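4 min read

The Nunton mill opens its doors one afternoon each July, and the rest of the year it makes felt. I took the 25 minute bus from Skastada with Orvokki Saarela, who had packed sandwiches for a siege.

Our guide, Zohreh Hosseinzadeh, began with the carding machine, built by Ferard and loud enough to make her next 80 sentences a private matter. I gathered that it combs wool. After that came the fulling room, where the cloth is soaked, beaten and shrunk, much as I do with jumpers at home, though here they charge for it. 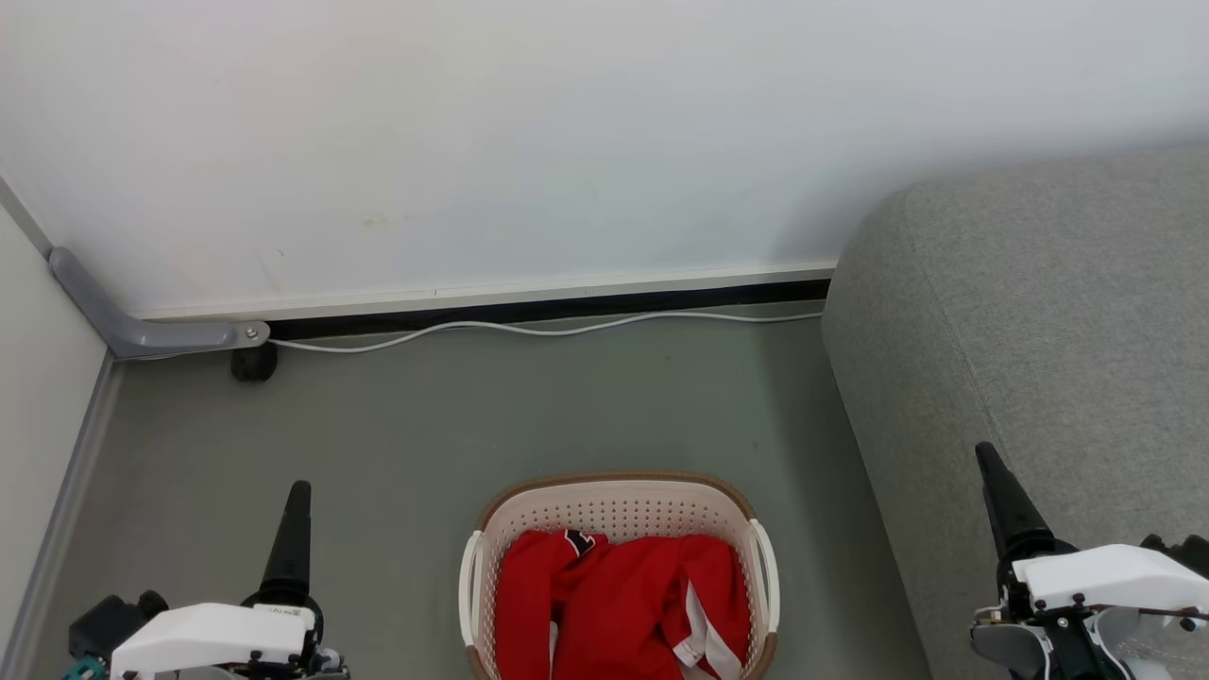 Sofa, cable and white wall at Nunton.

The pattern store was the best of it. It holds 1344 sample cards, the oldest a brown called Haddadin No. 2, and the newest also a brown. Orvokki asked which sold best and was told grey.

We finished in the shop, where a hat costs 254 and a bag of offcuts costs nothing if you look sad enough. I came away with two bags. Tea was served in the yard until four, from an urn that had clearly been near the sheep. The last bus back goes at ten past, so don't queue for a second cup.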